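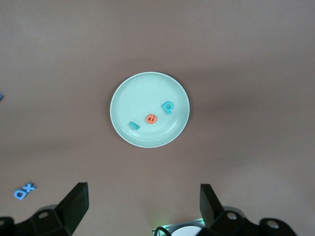
Garra de pulso: deriva da abertura e letras de espuma que escapam

Fórum > Manutenção de células > Manipuladores de bancada

nermina_g
Bom dia a todos. Tenho uma célula de bancada com garra paralela de dois dedos e câmara no pulso. A tarefa é apanhar letras de espuma da mesa e pousá-las num prato redondo. Desde a manutenção de abril, a garra falha a preensão nas peças estreitas. Nas largas não há queixas.
O comando de fecho termina sem erro e o controlador dá a posição como atingida, mas o dedo esquerdo chega depois do direito. Na última série fiz 296 ciclos e falhei 22, quase todos em letras do tipo "l" ou "i". Já reapertei os parafusos dos dedos e repeti o zero duas vezes. Alguma sugestão antes de desmontar o corpo da garra?

bujar.k
Como fizeste o zero? Com os dedos encostados um ao outro ou com calço?

nermina_g
Encostados, em malha aberta, como vem na folha da Vasić.

bujar.k
Então começa por aí. Com os dedos encostados, a folga da cremalheira fica toda do mesmo lado e o zero sai enviesado. Procedimento que uso:
1. Potência desligada, abrir os dedos à mão até ao batente.
2. Calço retificado entre as pontas, encostado às duas faces.
3. Ligar, fechar com a corrente no mínimo e esperar que estabilize.
4. Gravar o zero com o calço dentro, introduzindo a espessura como offset.
5. Abrir e fechar cinco vezes e voltar a ler. Se a leitura mudar, o problema é mecânico.

hrefna_b
Discordo de começar pelo zero. Um zero enviesado desloca a abertura por igual, não atrasa um dos dedos. Se o esquerdo chega depois, há atrito na guia ou o parafuso da mordaça está a puxar o dedo para fora do plano. Tirava primeiro os dois dedos e corria os carros em vazio.
Outra coisa: na tua imagem as pontas são chatas e chanfradas. Com espuma, uma ponta dessas aperta bem a peça que está de face, mas num traço estreito e inclinado só toca com a aresta. Parte das falhas pode ser ângulo de abordagem.

nermina_g
O ângulo vem da segmentação, calculado pelo eixo maior da peça. No "e" e no "p" o erro de ângulo quase não se nota. Na peça estreita nota-se.

virgil_p
A segmentação também merece uma verificação. Tens o "x" azul encostado à outra letra azul, fora do prato, em baixo à esquerda. Mesma cor e em contacto: o detetor funde as duas num só contorno e o eixo maior que sai daí não serve para nenhuma. Aqui, na linha da Drimier, obrigamos a uma separação mínima antes de aceitar o alvo. Se não a houver, empurra-se uma peça com o dedo fechado e repete-se a captura.
Repara também no brilho verde ao fundo, entre os dedos. Derrama sobre a mesa, mesmo por baixo da zona útil. Se a exposição está em automático, isso mexe nos tons dos azuis e do verde-azulado. Fixa a exposição e o balanço de brancos.

bujar.k
A câmara não explica um dedo que chega atrasado.

virgil_p
Não disse que explicava. São duas avarias até prova em contrário, e ela tem 22 falhas para distribuir pelas duas. Separa os registos por peça isolada e peça em contacto.

vesela.stan
Uma pergunta lateral: o cabo preto que faz o laço junto ao fundo está preso em algum lado? Numa Kullwood tive um cabo que, com o pulso rodado, encostava ao carro de um dos dedos. Dava exatamente esse atraso, e só em certas orientações. Perdi uma segunda-feira inteira à procura de folga na cremalheira.

nermina_g
Preso só na saída do corpo. Vou ver isso antes de tirar os dedos.

nermina_g
Ponto da situação. Tirei os dedos como a hrefna_b indicou. Carros em vazio: o direito corre livre, o esquerdo prende a meio do curso. Havia fibra e pó de espuma compactados na guia. Limpei com pincel seco e pano sem pelo, uma passagem fina de massa Gremau, dez cursos completos à mão, excesso removido. Montei os dedos em cruz, primeiro sem aperto final, depois com a dinamométrica. Zero com calço, pelo método do bujar.k. Prendi o cabo com uma segunda abraçadeira, deixando folga para a rotação total.
Os dedos chegam agora ao mesmo tempo. Fiz 60 ciclos só com peças isoladas e não tive falhas. Com peças em contacto continuo a ter – o detetor devolve um contorno único, como disse o virgil_p.

hrefna_b
Massa numa guia que apanha pó de espuma volta a empastar. Eu usava lubrificante seco, de PTFE, e encurtava o intervalo de limpeza.

bujar.k
Depende da guia. Nas de esferas, o PTFE seco não chega e acabas com marcas nas pistas. Massa, pouca, e um raspador na ponta do carro.

hrefna_b
A dela é de deslizamento, se for o modelo que penso.

nermina_g
É de deslizamento. Mantenho a massa por agora e abro outra vez aos 646 ciclos, que é quando para a série seguinte. Se estiver empastada, mudo para PTFE. A exposição já está fixa; a separação mínima ainda não a implementei.

virgil_p
Quando a implementares, mede a separação na máscara e não nas caixas envolventes. Com letras inclinadas as caixas sobrepõem-se mesmo quando as peças não se tocam, e ficas sem alvos válidos.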